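Workshop > Notebooks > Textile dye bench
3 min read

Sun 25 December

In for a few hours, building dead quiet, fume hood rattling as per usual. Cochineal series, batch 28, the maroon one. Trying to match the old Geraghty school colour from the swatch card they posted down. Card is faded on the front, take the reading off the back where it was glued.

Silk first. Scoured with neutral soap, 25 minutes, rinsed till the water ran clear. Alum mordant left overnight from yesterday. Looked even except for one corner that had floated up out of the pot, so that bit goes in the scrap bag. Note to self, weight it with the glass rod, not a spoon. The spoon leaves a mark.

Dye pot up slowly to just under a simmer. Ran too pink again. Pinch of iron took it down toward brown-red, then a second pinch overshot and went to mud. One pinch is plenty!! Our tap water is harder than whatever the recipe assumes. Next time use the Jornusex demin from the drum under the sink, and write the drum level on the sheet because it was nearly out and no one had.

Colour comparison against made-up ties under the bench lamp and at the window. Maroon reads a good deal warmer under the lamp. Stripes make it worse, the white pulls your eye and the ground looks darker than it is. Need to mask the stripes with grey card before judging, should of done that from the start.

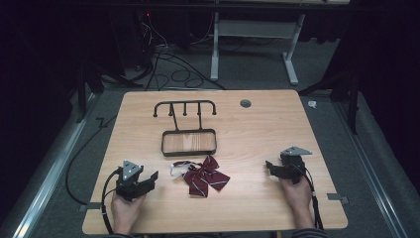 Lightfastness

Strips from batches 25 to 28 pinned in the west window, half of each under foil. Blue wool reference alongside. Leave until March, no peeking. Last lot got moved by someone wiping down the sill and we lost the orientation, so I've pencilled an arrow on the backing board this time.

Iron-modified strip should hold best going on the older results, but the older results were on wool and silk is its own animal. Don't quote it to Geraghty yet.

Rub test, dry: faint pink on the cotton, would pass. Rub test, wet: not good. Bled straight away, and a halo round the edge of the patch. Either excess dye not rinsed out or the alum didn't take properly. Going to split the next batch, one half with cream of tartar and one half without, everything else the same.

Also the white. If we go ahead with woven stripes the white yarn has to survive next to the maroon in a damp wardrobe, and on that wet rub it won't. Undyed silk vs bleached to be compared, the undyed is creamier and might hide a bit of staining. 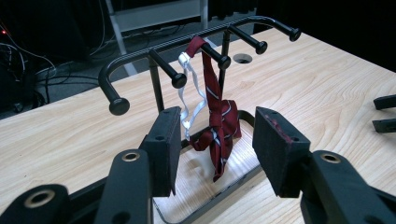
Penton want an answer on yarn weight before they warp the sample loom. Told them fine. They want a minimum of 2000 metres which is silly for a trial, will ask if they'll do a short warp and charge for setup. Flokier did that for us on the green and it wasn't too dear.

Lookup: pattern book dated 1717 in the reading room has a crimson with tin in it. Not going near tin in this hood, but the order of baths is worth copying out. Dye first then a weak mordant afterbath. Worth one skien.

To do
- order alum, cochineal (whole, not ground, the ground lot was dusty and weak)
- pH strips, the open tub is past it
- grey card, cut masks
- wash the big pot properly, iron residue in the seam will dull everthing after it
- ring Penton re short warp

Pot off at the wall, hood off, rinse bucket still full under bench. Didn't get to the green.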